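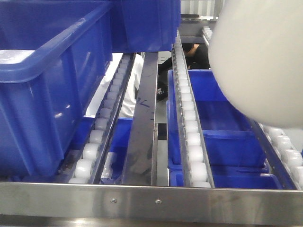 Most advice on teaching a robot arm by hand comes from people selling the arm, so take the promise of "two demonstrations and walk away" with some salt. I've spent a good part of August on a workshop bench setup and a Gerex hand controller, and my first tip is to sort out the shelving before touching the software. A gravity rack with roller lanes and blue plastic bins suits a person very well, but it's a fussy thing to teach on. The bins want to roll down to the front rail, the lanes sit close together, and shiny bin walls throw light back at the camera. Write on the steel divider in marker if you must, though it scuffs and fades to scribble. Tape labels last longer.

Guiding the arm by hand feels natural and I still don't fully trust it. Your own body gets in the camera's view, and you lean on the wrist without noticing. Stand behind the rack, hold the arm well back from the gripper and keep your sleeves out of the lane.

Remote control gives cleaner recordings and sore thumbs. Esperanza Mahmoud, who lent me the controller, says to stop after 8 good runs and have tea. She's right. My ninth was always rubbish.

Throw out any run where you fumbled and recovered, unless you want the fumble copied. Otis Alcantara disagrees and keeps his, and his arm does bump the rim a fair bit.

Start each run with the bin in a slightly different spot. I recorded some 200 with it hard against the rail, and the arm was lost as soon as the bin sat a hand's width back.

Keep the stop button on the side you don't steer with. Wipe the rollers with a damp cloth, no oil.

Would I do it again for one rack? Probably not. Carrying a bin takes me less time than the setup did.

Related tips
Getting marker off stainless steel
Quiet castors for a rolling bench
Flillurine cleaner: worth the colour it leaves?
Stacking bins that don't jam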